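Learning to Grab Things in a Pretend Kitchen
How one group of researchers taught a robot arm using a computer
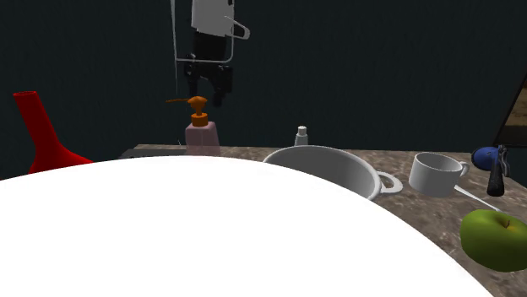
A robot arm does not know what a soap dispenser is. It does not know that a mug has a handle or that an apple can roll. To a robot, a kitchen counter is a large set of numbers coming from its cameras. A research group at the Ultadley lab wanted to find out how much an arm could learn about picking things up before it ever touched a real object.

The study was led by Nuanchan Thaweesak and Odair Figueiredo. They used a simulator, a computer program that copies some of the rules of the real world. In a simulator, objects have weight. They fall, slide, tip over and bump into each other. None of them exist outside the computer.

Words to know

Simulator: a computer program that imitates real things and how they move.
Gripper: the part of a robot arm that holds objects. It often has two fingers.
Grasp: one attempt to take hold of an object.
Trial: one complete test, from start to finish.
Policy: the set of rules a robot uses to choose its next move.

Why not use a real kitchen?

A real arm is slow. After each trial a person has to put every object back in its place. If the arm pushes too hard, a dish can break, or a finger on the gripper can bend. In the simulator, the counter is reset in less than a second, and a dropped vase costs nothing. Many copies of the same kitchen can also run at the same time on one computer.

How the training worked

Step 1. The program placed household objects on a counter. It chose the positions at random. Some objects stood upright and some were tilted.

Step 2. The arm was given one target, such as the soap dispenser. It had to move its gripper over the target, lower it, close the fingers and lift.

Step 3. The program scored the trial. If the target was lifted and stayed in the gripper, the score was one. If it fell, or if the arm knocked over something else, the score was zero.

Step 4. The policy was changed by a small amount so that moves with good scores became more likely. Then a new trial began.

The arm completed more than 2,000 trials of this kind for each target. Between trials the program also changed the colors, the lighting and the weight of the objects. This is called randomization. It keeps the robot from learning only one kitchen. A robot that has seen only orange pumps may fail when the pump is blue.

What the group found

When training was over, the policy was locked, so it could not learn any more. It was then tested on 400 new counters it had never met. It lifted the correct object on 79 percent of them.

Next, the same policy was copied to a real arm with real objects. There the result was 70 percent. Scientists call this difference the "reality gap." A simulator leaves many things out. Real plastic bends a little, real soap makes a bottle slippery, and real cameras give blurry pictures.

Tall, thin objects were the hardest. If the fingers closed too high, the object swung and slipped. If they closed too low, the gripper sometimes hit the counter first. Wide objects such as pots caused a different problem. The fingers could not open far enough to go around them, so the arm had to learn to take hold of the rim or a handle.

What comes next

Jucélia Araújo, who built the real test counter, is now measuring how slippery each object is. Her numbers will be added to the simulator. The group will then repeat the training from the beginning and compare the two results.

Try it yourself

Use only your thumb and one finger as a gripper. Keep your wrist straight and point both fingertips down. Try to lift an apple, a spoon and an empty plastic cup, ten times each. Write down how many lifts worked for each object. Then close one eye and repeat the test.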